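From: Fraser Cowie
To: shop-automation list
Subject: Re: Can they do the boring jobs yet?

Gavin Ritchie wrote:
> We have one person who spends most of August putting
> small parts into bins. I keep seeing videos of robots
> folding towels and loading dishwashers. Is any of it
> ready for a shop our size, or should I check back in
> a few years?

Gavin,

Partly ready. It depends on how mixed your parts are. If every part is the same and arrives the same way up, you could have automated the job long ago with one arm and a fixture. If they come in a heap, you are in the same boat as the towel people.

We have been trying sorting and handling with two arms at Cerholm. Small plastic bins on a table, one short cylinder at a time, and both grippers working over the same bin. The cloth on the table has wrinkles in it, as most real work surfaces do.
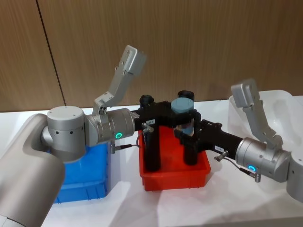 WHAT WE GOT

Over the trial we logged 248 tries at picking a part and putting it in the right bin. Out of the first 100, 70 went through with no help. The later ones were better, but I would not leave it alone overnight. Most of the misses were in passing a part from one arm to the other. Clear plastic gave us trouble too.

Speed is the other problem. Heather Lindsay did the same job by hand and was well ahead of the arms before her coffee break.

WHAT I WOULD DO

Write down every part number that goes through that job. Ours came to 1678, and a small share of them made up most of the work. Start with those and leave the rest to your person.

On chores at home, I would wait. A kitchen changes every day and a bench doesn't.

Ruaridh Kerr has our log sheets if you want a copy.

Fraser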